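# Protecting a wooden table that doubles as a craft and plant table?

**Samah Helmy**, Jan 27, 2019
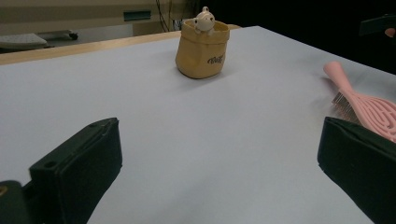 *My table with the pale cover on, and the little paper-bag pot with its white animal climbing out.*

Hi all! Long-time reader, first time posting in the furniture section (I'm usually over in houseplants asking why something is yellow).

I moved to Dukuvthorpe in June and took my grandmother's table with me. It's a big light wooden one, bought in 1941 if the family story is right, and it has been a dining table, a sewing table, a homework table and for one bad winter a place to keep a car battery. I love it. I also use it for everything, so it lives under a cover most of the time now. Mine is just that pale bluish-white stuff you can buy in big pieces, and I lay it flat so it comes nearly out to the edge and leaves a bit of wood showing along the back.

So here's my problem. The pot in the picture is my favorite thing in the house. It's ceramic, made to look like a crumpled paper bag with the top rolled down, and there's a tiny white animal poking out over the rim with its paws hanging on. My niece says cat, I say bear, we have agreed to stop discussing it. There's some curly writing on the side that I have always read as "coffee" but please don't hold me to that either.

I want to put a small plant in it and keep it on the table for good, and I have three worries:

The pot has no drain hole. I had a good feel around the inside and the underside and there's nothing. Can I still plant in it, or is that asking for a swamp?

The bottom isn't glazed. It's kind of chalky and gritty, and when I slid it across my bookshelf at the old place it left a scratch 2 inches long. I don't want that on this table. Felt dots? Cork? Something else?

And is a cover like mine good enough if the pot sweats or leaks a little? I had a plant on the bookshelf too and found a gray ring under it after 17 days away. I never got it out. I tried mayonnaise, I tried a warm iron with a dish towel, I tried being nice to it.

I'd rather not put a saucer under the pot if I can help it, because it's a squat little thing and a saucer makes it look like it's waiting to be served. But if that's the answer then that's the answer and I'll go look for a pretty one.

Thanks in advance! I can measure things if anyone needs measurements.

---

**Verena Widmer**

Oh I love that pot! I'm going with bear.

I've kept plants on wooden furniture for longer than I'd like to say and I've ruined a sideboard and half a windowsill along the way, so take this as coming from somebody who paid for it.

Don't plant straight into it. With no hole, the water goes to the bottom and sits, and you can't see it sitting. What you want is a plain plastic nursery pot that fits inside with a little room to spare. Plant lives in the plastic pot, plastic pot lives in the paper bag. When it needs water you lift it out, take it to the sink, water it well, let it drip until it stops dripping (I give mine 30 minutes and go do something else), and drop it back in. Your table never meets the water at all if you do it that way.

The animal might get in your way, so look at how far it goes down inside before you buy anything. I have a mug-shaped planter with a frog on the rim, and the frog's back end takes up a surprising amount of the inside. If it's tight, cut the rim off the plastic pot with kitchen scissors. The cheap ones are thin and cut like nothing. I've also used the bottom half of a yogurt tub with holes poked in it, which looks awful but you can't see it once it's in.

For the scratchy bottom, sand it first! People skip this and go right to the felt. Get some fine wet-and-dry paper, lay it on something flat, put a little water on it and move the pot around in circles for a minute or two. Do it by the sink and hold on to the pot, not the animal. You'll feel the grit go. Rinse, let it dry until the next day, and then stick on your pads. I use cork over felt for anything that might have water near it, because felt drinks it up and holds it right against the wood, and I'm nearly sure that's how I got my sideboard ring.

As for the cover, it depends what it is. Is it paper or is it more like a board? I can't tell from the picture. If it's paper then no, I wouldn't trust it for even a small leak. It'll stop crumbs and glue and pencil marks but water goes through paper and then stays trapped under there where you won't notice. If it has a coating it'll do better, but lift it up every week or so and have a look. Wood likes to breathe a bit anyway.

One more thing about plants, pick one that doesn't want much. A pot that size dries out fast or drowns fast, nothing in between. I'd do a little haworthia. Short, slow, and it would look like the bear is climbing out of the grass.

---

**Bamis**

just use a fake plant. had one on my desk for years, no water no rings

also the gray ring on your bookshelf is probably dish soap residue, try vinegar

---

**Verena Widmer**

Please test the vinegar somewhere hidden before you put it on anything! It can dull some finishes. And a gray or black mark that has gone down into the wood is usually a water stain. Mayonnaise and ironing are for the white cloudy ones, which are up in the finish, so I'm not surprised they did nothing for yours. Dark ones mostly need oxalic acid (sold as wood bleach) on bare wood, so you'd be stripping that shelf first, with gloves on and the window open. For a bookshelf I'd put a book on it.

---

**Ham**

Agree with the pot-in-a-pot thing. I do the same with all of mine.

Only thing I'd add is on the cork. The self-stick cork dots from the dollar store fell off my planters inside a month, the glue never grabbed the rough clay. What worked for me was a sheet of thin cork, trace around the bottom of the pot, cut it a hair smaller than the line so it doesn't show, and put it on with a dab of clear silicone. Leave it upside down overnight (prop it on a rolled towel so nothing is resting on your little guy's head). It peels off later if you change your mind, I've done it on two moves.

If you're still worried about the wood, put a small glazed tile under the cover right where the pot goes. Felt on the underside of the tile. You get a slight bump but you don't get a saucer.

---

**Samah Helmy**

You are all so helpful, thank you! Verena, I had to go and check, and mine is paper, the heavy kind off a roll. No coating that I can see. So that's one question settled, and I'm going to look for something wipeable to go under it.

I tried a yogurt tub in the pot tonight and it goes in if I cut it down a lot. The animal does stick down inside a little, on one side, so I'll cut a notch there. There's a garden center out toward Claltness that sells tiny succulents and I'll see if they have a haworthia. I already have sandpaper but it's the dry kind for wood, so I'll pick up the right one on the way home.

Ham, I like the tile idea but I cut fabric on that table and I think the bump would drive me up the wall. Going with the cork sheet and silicone. Does it matter if it's the bathroom kind of silicone? I have half a tube left from doing the tub.

---

**Ham**

Bathroom kind is fine, it's what I used. Check that it isn't dried up in the nozzle. Crack a window, it stinks until it sets.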